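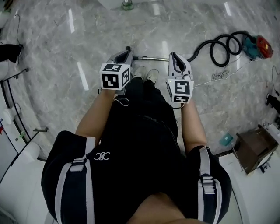 Cubes again. I've spent most of this week on cubes, because the tracking in Cosen is only as good as the marker cubes on the back of each gripper, and mine were rubbish until about Tuesday. Quick recap if you skipped June: two hand-held grippers, one per hand, I do the job, the software works out where each hand was, and later the arms on the bench have a go at copying it. The one-handed stuff was going fine. Two hands on one long thing is another matter. A vacuum wand is about the nastiest thing I own for this — thin silver tube, both jaws clamped on it, and a corrugated hose on one end that has its own ideas. Also a shiny floor, so you get long white streaks of ceiling light right where the software is hunting for black and white squares. Great for finding out what's broken.

So, what was broken.

The first lot of cubes I printed at Rindalari (the shared workshop, for new people, I rent half a shelf there) came off the printer fine and then I stuck paper markers on them with a glue stick. Don't. The corners lift. A lifted corner on a marker means the software thinks the whole hand has tipped a few degrees, and when your other hand is holding the far end of the same tube, the two hands now disagree about where the tube is. Watched a replay where the left hand apparently went straight through the right. Had a cup of tea after that one.

Second lot: vinyl stickers, cut a bit small, white border left on all the way round. The border matters more than I thought. I'd been trimming right up to the black to make the cube look neat and the detector hates it. Leave the white. Wider than looks nice.

Gloss was the other thing. Matt vinyl, not glossy. I had ordered glossy as it was cheaper and then spent an evening blaming the camera. Matt stuff came from Fekete, along with the springs, and the postage was more than the vinyl. Whatever.

Numbers, for the people who email me for numbers. Last full recording was 2,421 frames. Both cubes found in 2,379 of them. With the paper ones I never bothered writing the number down, it was that bad, so I can't give you a before and after. Sorry. Should of kept notes.

The missing 42 frames are nearly all when I roll my wrist inwards and a cube ends up with one face edge-on and the next one pointing at the floor. You'd think a cube solves that, always a face showing, but a face showing at a steep angle is a face you can't read. I tried a bigger cube and it kept hitting my forearm. Went back to the small one. For now Alline just fills the gap by drawing a smooth line between the last good position and the next good one, and for a gap of two or three frames that's fine. For a longer gap it's a lie, and I throw that take away.

(Alline is my lining-up script. It takes the camera video and the jaw readings and puts them on the same clock. It's about as clever as a kitchen timer. I will put it up somewhere once I've taken my passwords out of it.)

Jaws next. The pads I had were for picking up blocks and flat things, and they slid on a round tube as soon as I turned it. Flat pad, round tube, one line of contact, of course it slides. Tried a V-groove in the printed part, which gripped well but wouldn't let go of anything thin. Tried wrapping the pads in bike inner tube, and that's where I've stopped. Ugly and it works. The rubber wants changing every so often, it goes shiny.

The hand strength thing I didn't see coming. If I squeeze hard with both hands the tube can't rotate at all, and my wrists do something weird to make up for it, and the arms then copy the weird thing very faithfully. If I hold one side loosely and let the tube slip a bit in that jaw, the movement comes out much calmer. So now I've got a rule, one hand holds, one hand guides. Same as using a broom really. I just never had to think about it before I had fingers made of plastic.

Hose and cables. Hose coils fight you when you lift the wand, pulls to one side, so do a few slow lifts before recording and see which way it wants to go. And watch any loose cable on the floor. I look at the grippers when I'm working and not at my feet, and that's a bad habit with wire about. I've started taping mine down. Most of the time.

Where the arms have got to, since that's what everyone asks. Last session I gave them 7 tries at picking up the tube with both grippers and lifting it level. They did it on 2. The rest were one side closing early, which shoves the tube away before the other side gets there. I think that's timing in the recordings — my right hand always gets there first, every single take, and I'd never noticed until I saw an arm do it back to me. Bit rude. So the next batch I'm recording with a count in my head and closing both on the same beat.

No vacuuming yet, obviously. Lifting a stick. But lifting a stick with two hands has taken me longer than the entire block sorting thing did, so I'm calling it progress.

Still to do:
Cut a second set of pads before these ones go
Move the cube on the right gripper back a bit so it clears my wrist
Try a recording with half the lights off, see if the floor streaks make any diffrence
Label the stickers BEFORE putting them on. Had left and right swapped for a whole evening
Answer the comments from June, I know, I know

Sticker sheet is the same layout as last time, just scaled so the border stays on. If yours come out the wrong size check the printer isn't set to "fit to page". Mine was.

Posted 12 September 2025. Got to run, the workshop shuts early on Fridays and my spare springs are in there.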